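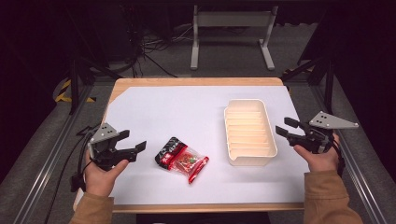
The problem in this ticket is the opening width of the left gripper, which our recordings report wrongly after a few minutes of work. We are a student team at Vekville and we build a packing task for the Sollano competition, with two Wanis hand grippers and the Yuen recorder. The operator holds one gripper in each hand and has to place goods in a container. At the moment we practise with the cream tray with the thin dividers and a small bag, on a sheet of white paper so that the cameras get a plain background. The right gripper gives correct values the whole time. The left one starts correctly and then drifts, until a fully closed gripper is stored as a gripper that is a little open.

Ticket 2149
Opened: July 2026
Status: waiting for reply
Priority: normal (the team chose "high" first, but we can still practise)

What we expected
When the fingers touch each other the width should be 0, and it should be 0 again at the end of the session.

What happens instead
The left width at the end is 7 mm with the fingers closed. The training script then believes that the operator never took hold of the tray, and it throws the attempt away. We recorded 8 attempts in one session and 7 of them were rejected for this reason. The one which was accepted was the first one.

What we tried, in the order we tried it

1. Restarted the recorder. The width was correct again for a short time and then the drift came back.

2. Changed the cables between left and right. The fault stayed with the left gripper, so we think the cable is good.

3. Cleaned the finger joints with a dry brush and checked that no screw in the pads was loose. All were tight. We did not open the housing, as the manual says the warranty ends if we do.

4. Ran the width calibration with the gripper open over the empty part of the work surface, then closed, then open again. The program wrote "calibration accepted" for both sides.
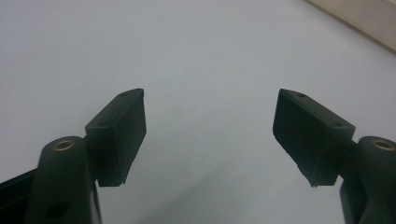
Does the calibration have to be repeated for every attempt?
Once per session is enough, as long as the gripper stays plugged in. If the plug is pulled out, the stored zero point is lost and the calibration must be done again from the beginning.

We followed this rule for all the tests below. Nothing was unplugged between the calibration and the last attempt.

5. Opened the log file of the left side. At line 1086 there is the message "encoder index missed, using last value". After this line the same message comes many times. In the log of the right side it does not come at all. I am sorry that we did not look in the logs earlier, we were looking only at the video.

6. Repeated the attempts slowly. The message came later than before, but it came. When the operator opens the fingers quickly to go around both sides of the tray, it comes almost at once.
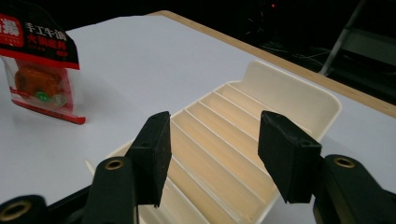

With the slow movement the error at the end was smaller, so we believe that speed is a part of the cause – but it cannot be the whole cause, or the right gripper would show it too. Both sides run the same firmware. In June, before the firmware update, we did not see this message on either side, though at that time we recorded much shorter attempts and perhaps we simply stopped before it could appear.

7. Went back to the old firmware on the left side only. The recorder refused to start with two different versions. We put the new version back and calibrated again.

What we would like to know

Is there a setting for how often the recorder reads the encoder? We found a field called "poll" in the settings file but the manual does not describe it, and we do not want to change it without asking.

Can the width be corrected afterwards in the files we already have? The video and the positions look fine to us, and it would be a pity to record everything again.

If the encoder must be replaced, please tell us whether we may do it ourselves or must send the gripper back. We have the tools and a supervisor who can solder.

Both log files and the settings file are attached. The rejected attempts are too large for the ticket form, please send an upload link if you need them.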